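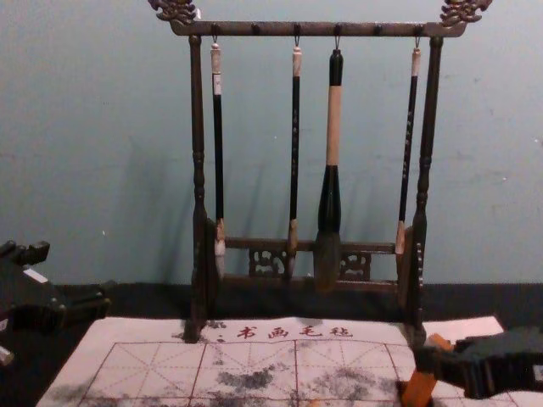 *Sunita Wojcik, Listings Support. Last revised 2026-08-11.*

## 4. Entering a rural or acreage listing

This section covers parcels of five acres or more in Sivora Listings. For houses on standard lots, use Section 3. You need an agent or office manager login. Assistant logins can save a draft but can't publish it.

### 4.1 Before you start

Have the following on hand:

- The recorded deed and the assessor's parcel number for each parcel in the sale
- The most recent survey, if there is one
- Well, septic, and water right documents
- Any recorded easement, including those that benefit a neighbor

### 4.2 Create the record

1. On the **Listings** tab, select **New**, then **Land and Ranch**.
2. Enter the parcel number exactly as the county prints it, with dashes.
3. If the sale includes more than one parcel, select **Add parcel** and repeat step 2. Do not put two numbers in one field.
4. Enter the acreage for each parcel. The total is filled in for you and can't be typed over.
5. In **Acreage source**, choose Survey, Deed, Assessor, or Owner.

> **Note:** When the source is Owner, the public page shows a plus-or-minus sign after the total. The sign can't be turned off.

6. Select **Save draft**. A draft is kept for 117 days after the last edit and is then deleted.

### 4.3 Boundaries and access

1. Open the **Map** panel and select **Load parcel lines**. County lines appear in yellow.
2. If you have a survey file, select **Import survey**. Files may contain up to 1,965 points. Split larger files by parcel.
3. Compare the two outlines. Where they differ, keep both and mark the survey as **Primary**.
4. Under **Access**, choose Public road, Recorded easement, or Unrecorded. Enter the document number for a recorded easement.
5. If the property touches public land, check **Adjoins public land** and name the agency.

> **Caution:** Parcel lines are for display only. Do not describe them as a survey in the remarks or send a screenshot to a buyer as proof of a boundary.

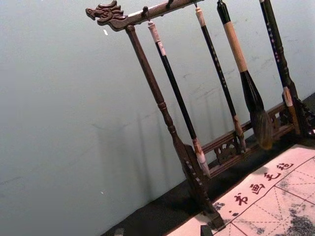

### 4.4 Structures and remarks

1. Add each building under **Structures**. Barns, shops, and pump houses are entered one at a time, with their own square footage.
2. Leave **Year built** blank if it isn't known. A zero will be published as a zero.
3. Enter public remarks, up to 1,317 characters including spaces. Gate codes, lockbox codes, and tenant names belong in **Private remarks**.
4. Under **Excluded items**, list anything attached to the property that the seller intends to keep.

### 4.5 Publish

1. Select **Check listing**. Errors are shown in red and block publishing. Warnings are shown in orange and do not.
2. Correct the errors and run the check again.
3. Select **Publish**. Partner sites pick up the listing on their next scheduled update.

If the check stops with code 76, the parcel number is already in use on an active listing. Open the other record from the link in the message. If it belongs to another office, contact Listings Support before changing anything.

To change the price or status later, see Section 6.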